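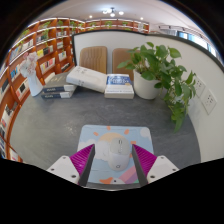
# Havenari: new season missing from My List, but it shows up in search

**Souad Tahiri** - posted Aug 20, 2021

I follow a drama called *Onar* on Havenari. Seasons 1 and 2 are in My List. Season 3 was released this month and I can find it through search, but the My List entry still stops at the season 2 finale and the "New episodes" row doesn't show the series at all. Same result in a desktop browser and on the TV app. My husband's profile on the same account shows season 3 with no problem.

Already tried: signing out on both devices, clearing the browser cache, removing a different show to see if the list refreshes (it does). I have 65 titles in the list, so I don't want to wipe it and start over.

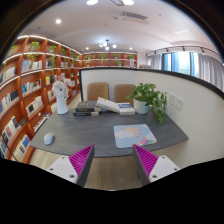 *Mouse and mouse pad on a gray desk*

## Replies

### Taha Fahmy

Same thing happened to me with *Akbulut* in May. I reinstalled the app and it was fine after that. Or just wait, these lists are always slow when there's a lot coming out.

### Melahat Şimşekoğlu

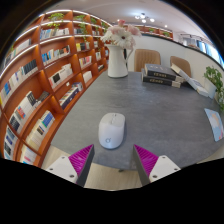 *2 min read*

Reinstalling won't change this one. My List is stored with the profile on the server, and the app only displays it.

Havenari sometimes publishes a new season under a new catalog ID when the license changes hands. Your saved entry points to the old ID, which still holds seasons 1 and 2. Search points to the new one. Your husband's profile probably added the show later and got the new ID.

To check, open the show from My List in a browser and look at the number at the end of the address. Then open it from search and compare. If the numbers differ:

1. Open the old entry and note the last episode you finished. Watch progress does not carry over.
2. Remove the old entry from My List.
3. Open the show from search and add it.
4. Go to Profile > Viewing activity and mark the earlier episodes as watched - otherwise "Continue" starts you at season 1, episode 1.
5. Close the TV app fully and reopen it.

The other titles in your list are not affected. If the numbers are the same, it is a different problem and you will need to contact support.
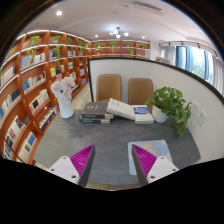
### Marcelino Lorente

Confirming the above, mine had two different numbers. One addition: on the TV app the "New episodes" row took until the next day to pick up the show. Step 4 isn't available on TV, only in the browser.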